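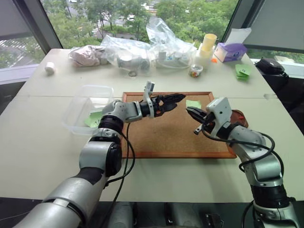
Stodura Adult Learning Center
Progress Report to the Benjelloun Fund
May 4, 2019
Submitted by Jade Sandhu, Program Director

Enrollment

The evening reading and writing program enrolled 411 adults during the grant period, against a target of 394. Of these, 20 transferred from the Zestine branch when its evening hours were reduced in April. Their placement tests were accepted without retesting, and all were assigned to a class within two weeks.

Instruction

Classes continue to meet twice a week at three levels. The beginning level remains the largest, and we divided it into two sections at the start of the spring term. Tutors report that learners at this level are asking for more practice with forms, letters from schools, and pay stubs. Dale Doucette, our lead instructor, has rewritten four units of the workbook accordingly. The remaining units will be revised over the summer.

Attendance at the intermediate level was lower than we had planned. Several learners changed work shifts during the winter and could not arrive by the start of class. We have moved that class half an hour later and will report on attendance in our next submission.

Materials

The Fund's award paid for 708 workbooks and readers, all of which have been delivered. Delivery of the large-print readers was delayed by the supplier, and the second order did not arrive until April.

Budget

Spending is within the approved amounts in every category except printing, which is slightly over. We request permission to move unspent travel funds to cover the difference. A revised budget page is attached.

Next Period

We will begin summer registration at both branches and complete the workbook revision. Questions about this report may be sent to Ms. Sandhu at the center's main office.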